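Flarnar hand kit, after a month on our robot

I wanted to like the Flarnar from the moment the box arrived, and mostly I do! We run one humanoid here for fetching and carrying (trolleys, drawers, bins, that sort of thing), and until February it had a pair of Strazds claws that could lift anything and open nothing. So when Mervin Girard offered me a lend of the Flarnar kit I said yes before he'd finished the sentence.

Fitting took me 91 minutes. The manual says 30, which I can only assume is for people with smaller hands than mine, as the connector behind the wrist plate is a real fiddle. Once it was on, though, the Plurkby controller picked it up first time and I was waving its fingers about like a kid with a glove puppet.

The drawer test is the one I care about. The grooves on our cart are shallow, and you need the fingertips to go in together and stay level – if one arrives early, the drawer goes skew and sticks. I gave it a full morning of that, looking through the head camera for the approach and the wrist cameras for the fingers.
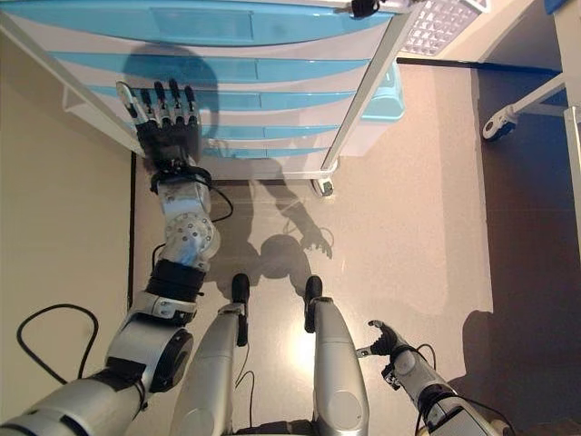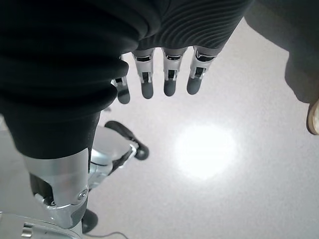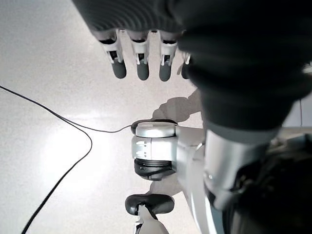 Rubbery fingertips hanging over a pale floor, that's the view you get from the last two, and I ended up using the wrist cameras far more than I'd expected.

Salma Zerouali wrote back that I was being too kind about the cameras. Hers go milky whenever there's a shiny floor underneath, and she'd sooner spend the money on the Vorport force sensors and let the fingers feel their way in. She also reckons the grip setting should never go above 5 for drawers, and I'd been running it higher than that.

So I turned it down, and fair enough, the drawers came out more smoothly. I still want the cameras. Glare is a nuisance but a bit of time with the exposure menu sorts most of it, and I like seeing what I'm about to bump into.

Grumbles, then. The fingers are slow to open again after a firm grip, the menus are a muddle, and you only get 2 spare fingertips in the box. I'd still pick it over the Strazds for anything with a handle. For heavy crates I've kept the claws on the shelf.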